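Quem ensina a máquina também trabalha 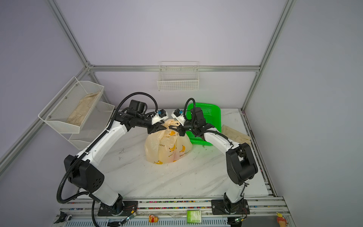 Natalie Cheetham
Opinião | Fevereiro | Leitura institucional da Vilden

A introdução de braços robóticos nas operações de preparação de encomendas da Vilden tem sido apresentada, dentro e fora da empresa, como uma questão de produtividade. Entendo que essa leitura é insuficiente. O que se altera em primeiro lugar é a distribuição do saber prático, e é sobre esse ponto que a direção e os trabalhadores deveriam estar a conversar com maior franqueza.

Tome-se uma tarefa modesta: segurar pelo nó um saco de plástico fechado. Dois braços, cada um com a sua garra, encontram-se no topo do saco, sobre uma mesa de trabalho. Qualquer operadora da unidade de Stedcombe executa o mesmo gesto sem lhe prestar atenção, enquanto responde a uma colega ou confere a guia seguinte. Para que a máquina o faça, alguém teve de decompor esse gesto, corrigi-lo e repeti-lo. Na unidade de Stedcombe, esse trabalho coube a 11 pessoas da linha de embalagem, que dedicaram 300 horas às sessões de demonstração do projeto Deltesum.

Essas horas foram registadas como formação recebida. Considero a classificação errada. Formação recebida é a que beneficia quem a frequenta; no caso presente, foram as operadoras que transmitiram à empresa um conhecimento que esta não possuía por escrito. A diferença tem consequências na avaliação anual, na progressão de categoria e, naturalmente, na remuneração.

Reconheço os argumentos em sentido contrário. O trabalho repetitivo de pulsos e ombros tem custos conhecidos, e ninguém de boa-fé defenderá que se conserve apenas por tradição. Reconheço igualmente que a unidade de Hartley, onde o projeto arrancou mais cedo, não dispensou pessoal. Contudo, manter o posto não equivale a manter a função. Em Hartley, duas operadoras passaram a vigiar o equipamento durante todo o turno, intervindo quando um saco escorrega ou quando uma peça fica mal pousada. Descrevem um dia mais leve para o corpo e mais pesado para a atenção. O regulamento interno prevê pausas para o esforço físico e nada estipula quanto à vigilância prolongada.

Proponho, por conseguinte, que as horas de demonstração sejam reconhecidas como trabalho qualificado, com efeitos retroativos ao início do projeto. Proponho também que o regime de pausas seja revisto antes da instalação de novos postos, e que a decisão sobre as tarefas a automatizar seja precedida de consulta a quem hoje as executa. Esta última medida é a menos dispendiosa e, até ao momento, a única que não consta de qualquer documento preparatório.

A reunião de quarta-feira entre a direção e as equipas de Stedcombe tem na ordem do dia o calendário de instalação. Seria conveniente que o enquadramento profissional fosse discutido na mesma sessão, antes de se fixarem as datas.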